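Checking finger pads before a gripper comparison

Wear on the pads will skew a comparison between two hand-held grippers more than any difference in linkage. Carry out this check before each block of trials. It was written for the Dranau and Sasaki grippers but applies to any pair with screw-on pads.

1. Open the gripper fully and hold it over a plain tabletop in even light.

2. Look along the edges of each pad. Trim loose strands flush with a sharp blade. Do not pull them, as a tear can run into the gripping face.

3. Wipe both inner faces with a dry cloth. Solvent changes the grip for the first few trials.

4. Check the pad screws and the threaded inserts in the finger arms. An insert that turns with its screw must be refitted.

5. Close on the 6 mm gauge pin and note the reading in the Gruvollow logger. Ours gives 2,092 with new pads. Replace both pads if the reading has shifted by more than 44 counts.

6. Record one clip with the fingers open and file it with the trial block.

Pads at the stage shown have frayed edges and scuffed faces, with the screw holes still clear. Trim, then go back to step 5.

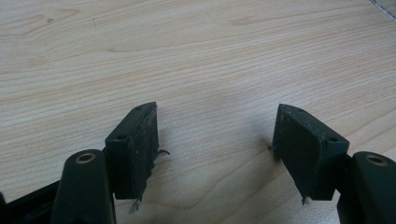

Violeta Quezada writes that she would swap the pads at a fixed number of cycles and skip the gauge pin, as her readings drifted with room temperature. Her log covers 3,872 cycles on one gripper. If you follow her method, change the pads on both grippers together and restart the count.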